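Robotics Club: Two-Arm Assembly Project

The student robotics club has moved on from single-arm pick and place. Since November the group that meets in the back half of the automation lab has been working on a project called Covura, in which two arms have to share one table and put together a small control panel from loose parts. It is the club's entry for the Jedico student challenge in the spring.
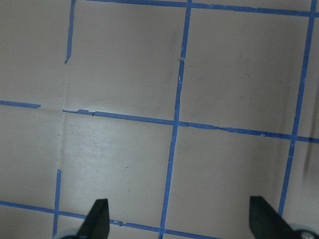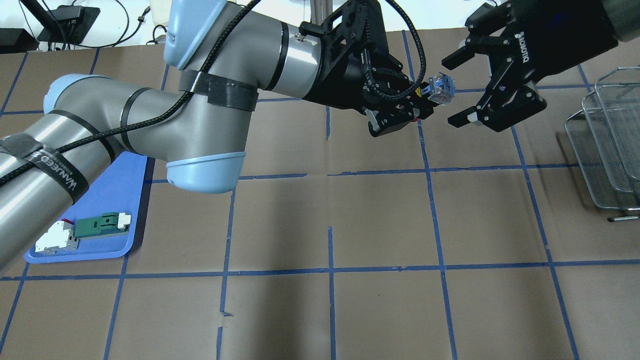
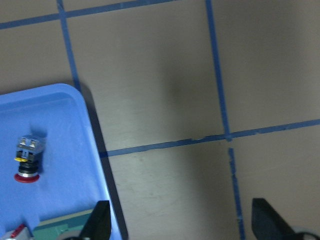 Blue tape marks out the table in all three.

Why use tape on the table when the arms have their own coordinates?

The tape is for the students. Each arm knows where it is relative to its own base, but the people writing the programs need a shared way to talk about the table. Saying "put the tray one cell closer to you" is faster than reading out numbers, and a part that ends up in the wrong cell is easy to spot from across the room. The grid also makes it possible to reset the table by eye between runs. The programs themselves do not look for the tape.

The task set by the challenge sounds simple. One arm picks a part out of a tray, holds it where the second arm can reach it, and lets go only after the second arm has a grip. The second arm then sets the part down in the right place and the right way up. There are 9 parts in a full set, and a team gets three attempts on the day. The best attempt counts.

Most of the club's time this term has gone into the handover. The first version used fixed waits – one arm closed, both arms paused, the other arm opened. That worked for large parts and failed for small ones, which tend to turn in the fingers when the second gripper touches them. The current version has the receiving arm close slowly and report back before the giving arm is allowed to open. It is slower, but the group dropped far fewer parts with it in the last month of practice.

The other problem is reach. The two arms can meet over the middle of the table, but there are positions where the elbow of one blocks the wrist of the other. A second-year group has been writing a checker called Rovow, which runs through a planned motion on screen and stops if any two links come closer than a set distance. It caught several bad plans that would otherwise have been tried on the real arms. It does not yet know about cables, and for now someone still has to watch those and keep a hand on the stop button.

The software keeps a record of every run, including the ones that go wrong. The club has some 4,000 recorded pick attempts stored on the lab server. Students taking the spring course on machine learning may use them for their course project, as long as they ask first and leave the original files where they are. A short guide to the file layout is in the same folder.

The next step is a full set without a person stepping in. The best practice run so far reached the seventh part before the planner gave up. The group expects to spend the first weeks of the new term on the order in which parts are picked, as some of them are much easier to reach once their neighbors are out of the tray.

New members are welcome at any point in the year. Programming experience helps, but there is also work on fixtures, wiring, finger design and test plans. Everyone does the lab safety session before running an arm, and first-year students work with an experienced member until they have been signed off. The club meets in the Malý Building, ground floor, from 5 p.m. until the lab closes at 9 p.m. There is no fee. Bring closed shoes, and tie back long hair.

An open evening is planned for the last week before the challenge. Details will be in the next newsletter and on the board outside the lab.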